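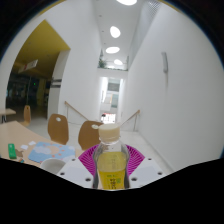
Bonjour à toute l'équipe support, je rouvre mon ticket parce que le problème des taches sur les tables de la salle commune n'est pas réglé, et que j'ai eu le temps de faire pas mal d'essais depuis mon dernier message. Pour rappel, ce sont vos tables en bois clair de la gamme Futura, traitées d'origine avec l'huile-cire Hasus, et les auréoles apparaissent surtout là où les gens posent leur thé (chez nous, ça boit du thé du matin au soir !). J'ai mis des sets dessus, comme vous me l'aviez conseillé, le bleu clair avec les nuages par exemple, mais les tasses finissent toujours à côté, et les bouteilles pareil. Une bouteille en plastique transparent avec un liquide jaune-vert et un bouchon blanc, c'est exactement le genre de truc qui traîne là tout l'après-midi.

Ce que j'ai fait jusqu'ici, dans l'ordre ou presque :

Essai 1. Chiffon microfibre à peine humide, savon noir dilué. Résultat : la table est propre, l'auréole est toujours là. Peut-être un peu plus nette qu'avant, ce qui m'a énervée.

Essai 2. Le nettoyant Vomden que vous m'avez envoyé en échantillon. J'ai laissé poser dix minutes comme sur la notice, rincé, séché. Rien sur les vieilles marques. Sur une marque du jour, par contre, ça part très bien, donc je garde le flacon, merci !

Essai 3. Fer tiède sur un torchon sec, truc de ma mère. Ça marche sur les ronds blancs, j'en ai eu deux ou trois qui ont disparu complètement. Sur les ronds foncés, zéro effet. J'ai arrêté avant de faire une bêtise.

Essai 4. Ponçage très léger au grain 800, dans le sens du fil, sous le plateau d'abord pour voir. Là j'ai une question, parce que le bois est devenu plus clair que le reste et un peu pelucheux au toucher. C'est normal ? Est-ce que je monte au 3000 avant de remettre de l'huile, ou est-ce que c'est trop fin et l'huile ne va plus accrocher ? J'ai lu les deux sur internet, évidemment.

Réponse reçue du support dans la foulée : « Ne pas dépasser le 800, dépoussiérer, appliquer une couche très fine, attendre douze heures. » D'accord, mais vous ne me dites pas combien de produit ! Le pot de 39 euros, il couvre quoi, un plateau, quatre ?

Essai 5, après votre réponse. Une couche fine sur la zone poncée, toujours dessous, posée à 18 heures et contrôlée le lendemain matin. La teinte est revenue, à un poil près. Au toucher c'est encore légèrement collant dans un coin, j'ai dû en mettre trop. J'ai essuyé avec un chiffon propre et ça s'est arrangé dans la journée.

Il me reste donc à faire les dessus, et c'est là que je bloque. Les chaises, aucun souci, je les laisse tranquilles, les dossiers n'ont pas une marque. Mais pour les plateaux, si je ponce seulement les ronds, est-ce qu'on verra la reprise à la lumière ? Mon collègue pense qu'il faut tout reprendre d'un bord à l'autre, et un plateau entier à la cale, ça me prend environ 64 minutes (j'ai chronométré sur une vieille table du même format).

Autre chose, le magasin Palaniappan me propose un vernis mat à l'eau à passer par-dessus l'huile. Je me méfie, dites-moi si ça fait sauter la garantie.

Je laisse le ticket ouvert en attendant. Si quelqu'un peut m'appeler plutôt en fin de matinée, c'est parfait, l'après-midi la salle est pleine.

Ekaette Bassey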